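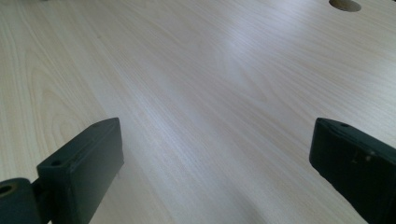
Our shop packs and ships small parts in 15 different carton sizes, and every spring somebody wants to know why we don't have a robot doing it. So on Monday, April 17, 2023, I drove out to Grindham to see the people at Ollalis, with a budget sheet in my bag and not much faith. They sell a handheld gripper setup: your own people do the job with the grippers, the recordings go to train the arm, and the arm comes later, on a separate invoice. Go and look at the finger pads before anything else, whatever you're buying. One of theirs had a patch of small scuffs down the side. Fine, things get used. But the quote I was sent in March had no line for replacement fingers at all, and when I asked, I was told it "depends on the application." Everything depends on the application. I wrote in my own number.

Tài Lã ran the visit and I have no complaint about him. He let me have a go, he didn't read off slides, and twice he said he didn't know. I wish the sales side did that more.

The handhelds are easy enough to pick up. I was clumsy for the first few tries and less clumsy after that. What I could not get out of anyone was how many hours of this I would be paying my own packers to do. The brochure says 12 hours per task. Is a different size of carton a different task? Tài thought probably not, if the shapes are close. The brochure doesn't say. At 15 sizes I would like it in writing, because the gap between 12 hours and 15 times 12 hours is somebody's salary for a good while. 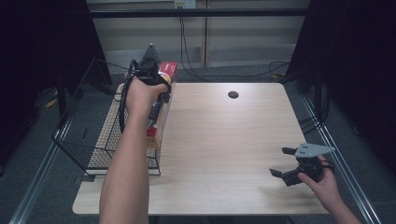

Then there's the floor space. Their station has a table, rails, curtains on both sides and a fair amount of cable, and I'd have to find room for it in Hulldale, where we already walk sideways past the tape machine. The quote covers the station. It doesn't cover an electrician, or moving our shelving, or the week we would lose doing both. I asked if the curtains were needed. "Recommended," apparently. Put them down as needed.

I also asked about printed cartons, wire baskets and shiny tape, which is most of our day. They were willing to try our own stock if I ship them a pallet. At my cost, yes.

For comparison I have the Tsuchiya quote, which is higher up front but has spares and 7 days of on-site help listed as separate lines with prices next to them. I haven't visited them yet and maybe that one falls apart too when you stand next to it. At least I can add it up.

Where I am now: no order this quarter. I've asked Ollalis for three things, a price for fingers, a definition of "task," and a payment schedule where the last part waits until the arm has run in our building for 60 days. They said they would get back to me by the end of the week. I've left the line in the budget with a question mark on it.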